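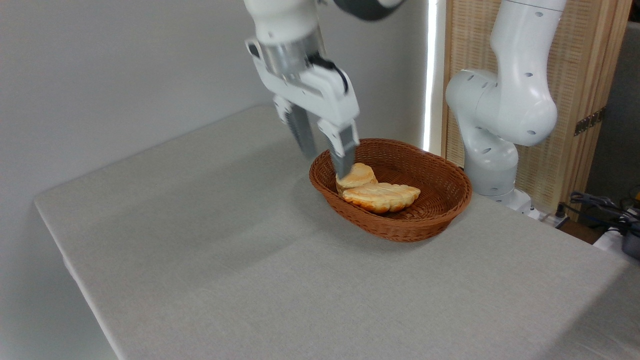

Inese Jõgi asked after the last review whether a policy that learned to pick bread from one kind of container has learned anything about bread, or only about the container. We did not have a good answer for her in the spring. This report gives the part of the answer that we have now, and says which part is still open.

Progress report, Gesotero project, work package on soft food handling
Prepared for the program office, 2025-07-29

Work done in this period

The main task was to collect and clean the demonstrations for bread picking from a basket. We now have 500 demonstrations that passed our check. A demonstration passes if the gripper closes on one piece only, the second piece stays in the basket, and the recording has no gap in the joint data. We removed 96 recordings that did not pass. Most of them failed on the first point: the fingers took a part of the neighboring loaf together with the roll.

The basket is a more difficult container than the flat tray we used before. The rim limits the directions from which a finger can enter, and when two pieces overlap, the order of picking matters. In the tray the operator could always approach from the side. In the wicker basket one finger must often go down between the bread and the wall, and the other one must stay open until the first is in place. We did not plan this as a separate skill, but it appears so often in the data that we now label it. In our notes we call it "edge entry".

Results

We compared two training methods. The first uses all demonstrations equally. The second gives more weight to the moments just before contact. Each method was tested in 20 trials, with the same starting positions of the bread. The first method completed 11 of them. The second was better in the edge entry cases, but it sometimes waited too long above the basket and the trial ran out of time. For this reason I prefer not to report a final number for it yet -- the time limit was chosen for the tray, and it may be too short here.

Damage to the bread was judged by eye after each trial. This is a weak measure and we know it. Cordier has offered to lend us a scale for pressing force, and we would like to use it in the next round.

Problems and delays

The calibration between the two arms moved slightly in June, and we lost several working days before we found the reason. It was a loose bolt under one base. The recordings from those days are not in the set. We also had to change bread supplier, and the new rolls from Petico are a little firmer. We kept the two groups separate in the data, so the effect can be examined later.

Next steps

Repeat the comparison with a longer time limit. Test both methods on a basket shape that was not used in training, which is the direct answer to the question above. Deliver the cleaned data and the label guide to Plollari, who will check a sample of the edge entry labels without seeing ours.

No change in the budget is requested. The delivery of the data is still planned for the agreed date, and the written comparison will follow when the new trials are complete.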